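We use cookies to remember what you read and to count how many of you got this far. Accept | Manage settings

Trevby will now rent you the robot, tape outline and all

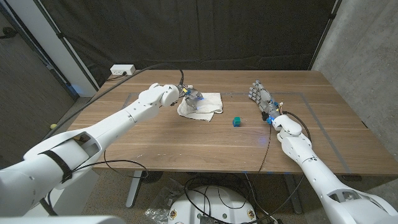 Trevby, which spent most of last year telling buyers that two-armed robots were nearly ready for ordinary work, has decided to let them find out by the month. The company's new Tabletop plan went on offer in August at $1,251 a month with a minimum term of 3 months, and covers a pair of arms, one gripper, one five-fingered hand and a phone line that is answered until 6 p.m.

The mismatched ends are the selling point. Most two-armed kits ship with the same tool on both sides. Trevby's view is that a gripper is the better thing for grabbing a towel and a hand is the better thing for everything the gripper makes a mess of. Customers who disagree can have two grippers for the same price. Customers who want two hands are asked to call.

The plan is aimed at laundries, small packing rooms and college labs, in that order according to the sales sheet and in the opposite order according to the early sign-ups. Software comes from Adonano, whose Lemaire package handles the training. An operator guides the arms through a job a number of times, Lemaire studies the recordings, and the arms then have a go on their own. Adonano suggests some 34 run-throughs for a simple pick-up job. For folding, the manual gives no number and recommends "patience and consistent lighting."

Folding is where most of the interest lies, and where the small print gets longer. A towel has no fixed shape, which is hard on machines and has never been much fun for people. Trevby's literature promises "assisted handling of soft goods," a phrase that covers a full fold and also covers moving a heap from one part of the table to another. The monthly fee is the same either way.

Rigid objects are a safer bet. The starter lessons include picking up a small block, putting it down, and picking it up again, and the block is supplied. Replacements cost extra, as do spare finger cables for the hand, which the company lists as a wear item on page two of the contract and as "rugged" on page one.

Setup is billed once, at $936, and buys a technician for a day. The technician bolts things down, runs the cables, lays tape on the table to mark the working area and asks everyone to keep their coffee outside it. The table itself is not included. Trevby does publish a list of tables it likes, most of which look a lot like tables.

Rival Tameck, which sells its own two-armed kit outright and does not rent, said in a statement that it "welcomes any effort to grow the market." It then announced a payment plan.

What renters get for their money will depend on how much time they have to spend. A lab with students to spare will probably do well out of it. A laundry hoping to clear a backlog by the end of the first term may want to keep its current staff, and Trevby's own guidance suggests having one of them stand near the stop button. The contract can be ended with a month's notice once the minimum term is up. Return shipping is paid by the customer, who must also peel up the tape.

Orders are open now. Delivery is quoted at six weeks, or eight for anyone who called about the two hands.

Contact the newsroom | Corrections | Copyright, all rights reserved | Back to top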